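Every vendor will tell you their hand-held grippers need no looking after. I look after a pair of them and I have a drawer full of dead pads that says otherwise. Thread.

The rig first. Two hand-held grippers, grey and black, a marker cube over each wrist so the tracking knows where your hands are. We call ours the Trostholm pair, after the flat we mostly use them in. You hold one in each hand and do household jobs, and a robot is meant to learn from it. Meant to.

The pads go first. The Kirnus data sheet says 400 hours. Mine were shiny and slipping at 200, and I'm not rough with them. I asked where the 400 came from and got a very nice PDF with the same number in it.

Then the cubes. If a cube has shifted even slightly on its mount, the whole session is rubbish, and the software will cheerfully show you a green tick anyway. I don't trust the tick. I put both grippers in the jig at 8 in the morning and again after lunch.

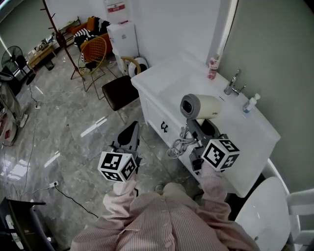
Cables are the worst jobs by a long way. Anything with a flex on it drags on the jaw sideways, and the jaw pivot was plainly designed by someone who only ever picked up blocks. Ours had play in it by June. Snædís Ragnarsson shimmed it with a 12p washer and it has been better than new, make of that what you like.

Wipe the marker faces with a dry cloth. Not the spray. The spray took the black off one of ours and Asger Thoroddsen lost a Friday reprinting it.

Someone will reply that Drestska's new version calibrates itself. I've read the page. It says "self-calibrating" and then, 46 lines further down, "following manual alignment". So, the jig again.

Do I think any of this ends with a robot doing my bathroom? Ask me when they can make a pad that lasts – until then I'm ordering spares by the bag.

Screw sizes for the wrist mount tomorrow, if I can find where I wrote them down.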